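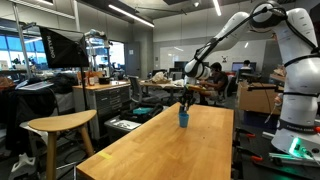
I've wanted a proper timber bench for as long as I've had a place to put one, and for most of that time I've made do with an old door across a pair of trestles in the back shed, which sags in the middle and has a hole where the handle used to be. You can lose a surprising number of pencils down a door handle hole. We moved to Lundale in April and the shed was the thing that sold me on the house (the kitchen certainly wasn't), and I promised myself that the door would be retired before Christmas. What I had in mind all along was the long table at work. It's butcher-block style, a warm orange-tan colour that makes the whole room feel kinder than a room full of cables has any right to feel, and it has a light timber stool beside it with a curved, kidney-shaped seat that I've become quite fond of. Even with only a little blue cup standing on it and a bit of yellow tape stuck near the front edge it looks like a table where you could get something done.

So this is a long post about a bench, written on the 28th September with oil still under my fingernails. If you came for the garden, the broad beans are fine and I'll get back to them next time.

## Choosing the top

I spent weeks being silly about this. I looked at solid slabs I couldn't lift and couldn't pay for, and at those laminated tops with a printed grain that repeats itself every so often once you've noticed it (and once you've noticed it you're done for, I'm sorry). I looked at a secondhand kitchen benchtop that somebody had cut a sink out of, and I came very close to talking myself into it on the grounds that a sink hole might be handy. It would have been the door all over again, only with a bigger hole.

In the end I drove out to the timber yard at Flodbridge on a wet morning and asked whether they had anything in butcher block, and they had a single piece leaning against the back wall with a chalk mark on it. It had been ordered for a kitchen and never collected. It's 202 centimetres long, and I know that very exactly as the wall it was going against is 2 centimetres longer, and I stood in that yard with my notebook doing the sum over and over like it might change. It fitted. I've never had a thing fit like that in my life.

The colour was paler than I'd pictured. I'd been carrying that honey shade around in my head from work and this was closer to a plain biscuit, but the man who loaded it said it would warm up once it had oil on it, and he was right, bless him.

Getting it home was its own adventure. It went in through the back of the wagon and came to rest between the front seats with the end nearly touching the dash, so I drove home along the river road with my elbow tucked in and my indicator hand doing a sort of apologetic reach-around. I had a blanket under it and a beach towel over it. It arrived without a scratch and then I bumped the corner on the shed door, naturally. I've turned that corner to the wall.

## How high, and what goes on it

If you take anything away from all this, please let it be that you should work out your own bench height and ignore everyone else's. The old door was far too low and I'd blamed my back on the gardening. I piled up books and paint tins with a chopping board across the top and stood at it in my work shoes, pretending to sand things, until I found a height where my shoulders stayed down. Mine came out at 88 centimetres. My neighbour over the back fence thinks that's too low and he's a good head taller than me, so we're both right.

I did this over several evenings, by the way, and I'd recommend that too. What feels lovely for five minutes of pretend sanding can feel quite different after you've stood there wrapping birthday presents for an hour. I had the chopping board up higher to begin with, and it was the wrapping paper that put me straight.

Then there's the matter of what lives on the bench, and I have opinions. I grew up with a workbench in the garage that was really a shelf. There was a vice at one end, and between the vice and the wall there was everything else we owned, and if you wanted to mend something you did it on the floor. I don't want that again. 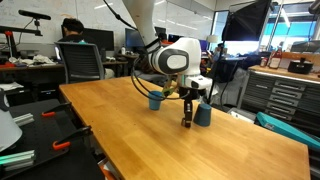 My rule, and I've been sticking to it for a whole fortnight so I feel entitled to boast, is that the bench only holds whatever I'm busy with. Clamps and offcuts go on a separate surface to the side. I've got an old metal trolley for it, rescued from the kerb and scrubbed with more enthusiasm than skill, and it's a mess, and I don't mind at all that it's a mess. The mess has to be somewhere! I just don't want it under my elbows. When I come in of an evening I can put down a broken drawer or a tray of seedlings straight away and not have to clear a patch first, and I've mended more in these two weeks than I did all winter.

The things waiting for me are a picture frame that's come apart at the mitres, the wobbly stool from the laundry, and a box of door handles that I bought at a market with great plans. I'm not putting the handles on the bench until the frame is finished. I did put them on the bench for a moment to look at them, but I took them off again.

Lighting took me a while to sort out. The shed has a small window that faces the fence and one bulb in the ceiling which puts your own shadow exactly where you're trying to work. I bought a clip-on lamp from Lumenta with a long bendy neck, and it grips the shelf above the bench and can be pulled down over whatever I'm doing or pushed up out of the way. The light's a touch yellow for my taste but it does make the timber look marvellous. I had been planning to wire in something more serious, and I think now I'll leave it.

I'd like drawers next. There's a grey metal cabinet at work with row upon row of them and a timber top, and I've gone a bit moony over that as well. I've started looking at old office plan drawers and old toolmaker's chests, and they're all either rusted shut or priced as though the rust was extra. For now it's ice cream tubs with masking tape labels. I write the labels in pencil so I can change my mind.

And a stool! I've been sitting on an upturned crate with a cushion. I sat down to measure the one I like at work, with my tape measure out, feeling a bit of a fool, and came away with a sketch on the back of an envelope. A kidney-shaped seat can't be so very hard to cut out. The legs are the trouble, as they splay, and anything that splays needs angles, and I've never had much luck with angles. I may have a go in the summer holidays when I've got time to make it badly and then make it again.

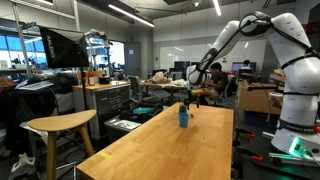 ## Oiling it, and what I'd do differently

I'd read so many conflicting things about finishing a bench that I nearly left it bare. Some people swear by varnish, and I can see why if you're going to be gluing, but I don't like the feel of it under my hands. I went with a tin of Tirusari bench oil that the hardware shop had on the low shelf, mainly on the strength of the smell, which is a bit like oranges and a bit like a cricket bat.

The sanding took far longer than the oiling. I did it by hand with a cork block, along the grain, with the shed door open and the radio going, and swept up and wiped down and thought I'd finished. Then I ran my palm along it with my eyes shut and found a whole patch at the left end that I'd hardly touched. So do that before you open the tin. After the tin's open you won't want to know.

I gave it 2 coats. The first one went in so quickly that I thought I'd been sold water, and the second sat on top for a while and needed a good rub with an old pillowcase before it stopped feeling tacky. I left it alone overnight in between, and the shed smelled wonderful in the morning. There's one dull spot near the front where I must have wiped too keenly, and I'll do it again when the weather's properly warm.

Please do spread your oily rags out flat outside to dry and don't leave them in a ball in the bin. Mine are pegged along the fence next to the tea towels and look quite festive.

The thing I'd change is the underside. I oiled the top and the edges and called it a day, and I've since been told you're meant to do both faces so the timber doesn't cup. It's screwed down now, through slotted brackets so it can move a bit, and to get at the bottom I'll have to lie on the concrete with a brush and a pair of swimming goggles. I've put it on the list for the next dry weekend.

The old door has gone down the side of the house for the time being. I've stood the empty pots along it, and I've just found one of my pencils down there.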